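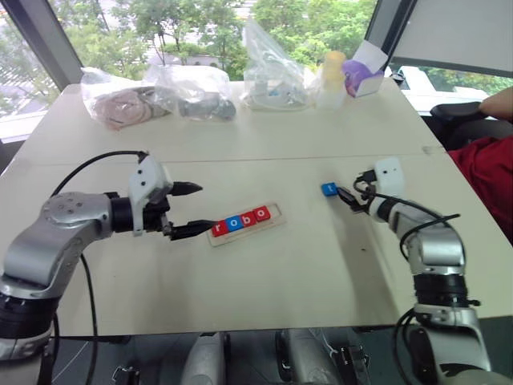 Four letters on the tray, and the blue t still to come.

Search stories Enter keyword Go

The tray had come from the house in Ongart, in a box marked KITCHEN that held nothing for a kitchen. My sister and I had spelled on it every summer until the blocks went missing one at a time. By June we were down to 17 letters, and most of the words we wanted could not be made.

I put it on the white table by the window, where the light was good and you could see the trees. The bags from the move were still lined up along the far side. I had promised to sort them before the end of the month and had not opened one.

The first word was her name. It used up the only y. I took it apart and tried the street we grew up on, then the name of the dog, then the town. We had one g and one n, so Ongart would have worked with a second look at the vowels, but the a had a chewed corner and would not sit straight.

She called from Bukent while I was at it.

"What have you got?" she said.

"r, o, b, o."

"Robot."

"I was going for robin."

"There's no i. I lost the i at the lake."

I had forgotten the lake. She had carried the i in her coat pocket for 3 days, and on the last one she threw it in with a handful of gravel and did not notice until we were in the car. Our father drove back. He stood in the water up to his knees for 30 minutes, looking down, and then he drove us home and made soup.

"Then it's robot," I said.

"It was always robot. You never liked it."

She asked if the bags were sorted. I said nearly. She said she would come on the early train and help, and that she had found something of ours in a drawer — a letter, green, she thought an e.

I told her to bring it.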